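Home | Features | Shop Floor | Opinion | Subscribe
Last updated: September

The Rule Sheet on the Wall

I've read a lot of robot safety paperwork, and most of it puts me to sleep. So when Benjie Evangelista handed me the house rules at Dervishi one Thursday — 26 lines, both sides of a laminated card — I figured I'd skim it over coffee. I ended up reading it twice and stealing half of it for this piece!

Benjie's big thing is that a rule has to be short enough to say out loud. "Hands out before power on" is one of his. So is "two people, one talker," meaning only one of you gives the go-ahead (he got burned on that at his last job, at Drumex, when two folks both yelled "clear" about different cells).

The old binder ran to 2000 words on start-up alone. He cut it to 50 and says people follow it now, which I believe, having watched a new hire rattle it off without peeking.
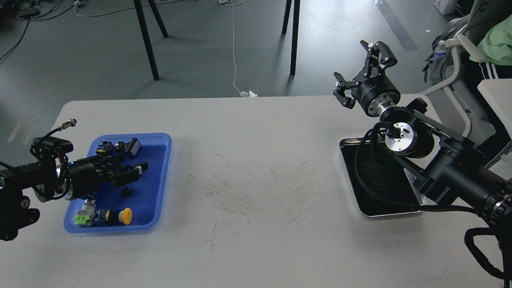

My favorite section covers what's allowed on a bench with two arms. Everything an arm may pick up goes in a tray, and the space between the arms stays clear. I love how easy that is to check from across the room: the small parts, yellow push button and green terminal block included, sit together in the blue tray, and the middle of the white table has nothing on it but scuffs. Cables get their own line on the card, and Benjie wants that one rewritten — he thinks "keep tidy" is too mushy to mean anything. I'm with him. Give me a clip every foot and I'll know if I've done it.

Contact the editors | Copyright Enby Magazine | Back to top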